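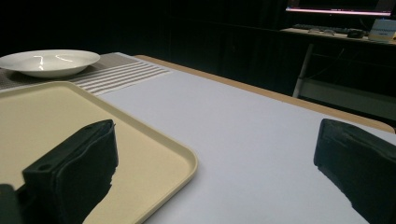 Figure 1. Cream tray on a white tabletop.

Chapter Nine
Stars That Will Not Sit Still

On a clear evening, long after the dishes are done and the porch light is off, most of us look up and see the same sky we saw the night before. The stars have moved over a little, and the moon has gone somewhere else, but the patterns are the old patterns, and it is very easy to come away believing that the stars themselves are steady lamps. A good many people believed just that for a very long time, and we can hardly blame them. If you had asked us at the age of ten, we would have said the same thing.

Yet a surprising number of stars brighten and fade. They are called variable stars, and they are the subject of this chapter and the next. Some take years to run through their changes and some are finished in less time than it takes to bake a pie. A few do it so faithfully that you could set a (very slow) clock by them. Others sulk for months and then flare up with no warning at all, usually on the one night you decided to go to bed early.

We have a soft spot for this subject, because it is one of the few corners of astronomy where a patient person in a backyard can still do work that professionals are glad to have. At the Mandik Observatory, on the hill above Trilberg, the logbooks on the bottom shelf are full of brightness estimates made by eye, in pencil, by people who had nothing more than binoculars and a warm coat. You will be reading a few of those pages yourself. The table on page 239 is copied straight from them, smudges and crossings-out and all, and we hope you will come to be as fond of it as we are.

Before we go any further, there is one idea to get settled. A star can seem to change for two quite different reasons. In the first case, the star really is changing: it swells and shrinks, heats and cools, and sends out more light at one time than at another. In the second case, each star is shining much as it always does, and something else gets in the way. The usual culprit is a companion star. When the pair is lined up just right with us, each star passes in front of the other in turn, and the total light we receive drops for a while. Stars of the first kind are called intrinsic variables and stars of the second kind are called extrinsic variables. These are rather stiff words for a friendly subject, but you will meet them everywhere, so it is worth making your peace with them now.

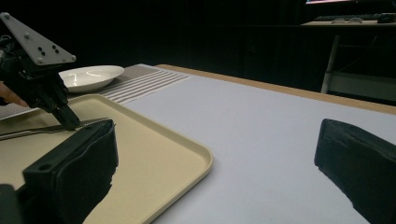 How can we tell which kind of variable we are looking at?

By plotting its brightness against time. The result is called a light curve, and its shape gives a great deal away. A pair of stars that eclipse each other often shows a flat stretch broken by sharp dips, while a pulsating star tends to rise and fall without any rest at all.

Light curves will keep us company for the rest of the chapter, and you will draw your first one in the Droltero exercise. Do it on paper if you possibly can. We know that the Baloch software will draw it for you in the blink of an eye, and you are welcome to use it later on, but there is something about placing each dot by hand – and then squinting at it, and wondering whether that low one is a mistake – that no program can do on your behalf.

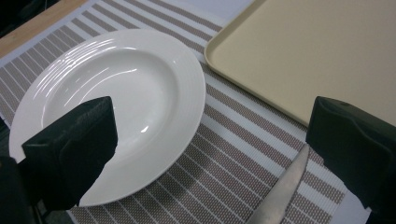 But surely, a reader of our last edition wrote to us, a passing cloud or a bit of haze would dim the star just as well, and then how would anyone know the difference? We were delighted with the letter. Haze does dim the star, but it dims the neighbors too. So an observer never judges a variable alone. You pick two steady stars close by, one a little brighter than your target and one a little fainter, and you ask where the variable falls between them. If thin haze dims all of them alike, the comparison still holds up pretty well. Thick or patchy cloud is another matter, and on those nights you should make a note in the log and go inside for some cocoa.

Section 9.1 takes up this method in detail, beginning with how to choose your comparison stars.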